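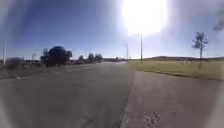

According to Rekha Achari, a film industry does not begin with its stars but with the people who agree to show the films. She made the remark in a lecture at Garnosach, and it has been repeated often enough since that it serves as a starting point for this chapter. Production draws most of the public attention given to cinema. Exhibition, meaning the business of placing a finished film before a paying audience, has received far less, and many introductory courses leave it out altogether.

Chapter 4 corrects that imbalance. It treats the regional exhibition circuit as an institution with its own contracts, habits and disputes. The main case is the Nadar circuit, which at its largest operated 19 screens in small towns and sold its programs by the season. Students who have completed Chapter 3 will already know the terms "first run," "second run" and "holdover." Those terms are used here without further definition.

4.1 The circuit and the single house

A single house is a theater owned and booked by one operator. A circuit is a group of theaters booked from one office. The difference matters most when terms are set with a distributor. The owner of a single house with 189 seats can offer one week in one town. A circuit can offer many weeks in many towns, and it can also refuse them. Distributors therefore gave circuits a lower rental rate and earlier delivery of prints, while single houses paid more and waited longer.

The Edlow, the best documented single house in this study, shows how an independent operator responded. Its manager, Miklós Bozsik, kept a booking ledger with 763 entries. Each entry gives the title, the rental terms, the nights played and a short comment on the audience. The comments are brief and sometimes unkind. They are also among the few records of what small-town audiences made of the films they were shown, and Section 4.3 relies on them heavily.

Bozsik seldom competed with the circuit for new titles. He booked older comedies and musicals, repeated them when attendance allowed, and filled the remaining nights with films in languages the circuit did not handle. Chandrasekhar Pinto has argued that this practice created a second audience in the town, one that came for a performer or a language and paid little attention to release dates. Vimala Reddy disagrees. In her reading the audience was the same on most nights, and the ledger records only what the operator believed about it. Both positions are set out in Section 4.4, and students should be prepared to defend either.

4.2 Seasonal booking

The Nadar circuit closed its books each May. Contracts for the following season were signed in that month, frequently for films that had not been completed. An operator bought a star's name, a director's name and a promised length -- and very little else. When a film arrived late, the office at Gramudum supplied a substitute, and 11 such substitutions are examined in the exercises.

Related items
Chapter 3: Prints, Runs and Holdovers
Reading the Edlow Ledger
Vignesh Reddy: Notes on Song Sequences and Reissues
Chapter 5: The Distributor's Office
Glossary of Booking Terms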